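Keeping your polling card and voting papers in order at home

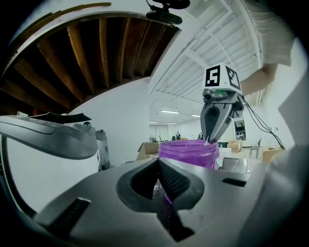

Gray gripper with a flat black sheet above its finger

Polling cards get lost among bills and takeaway menus. Keep one folder for anything to do with voting and hang it near the front door.

Open election post the day it comes. Write the polling date on the kitchen calendar, with the opening hours of the polling station.

Check the names and address on the card. If you moved after January, ring the elections office at Stoda council and ask for the form to be sent out.

Postal votes: clear the table first, use a black pen and do one person's papers at a time. Seal the envelopes before you put the kettle on.

Leaflets can go in the paper recycling after the count. Shred old cards.

Updated 15 March 2023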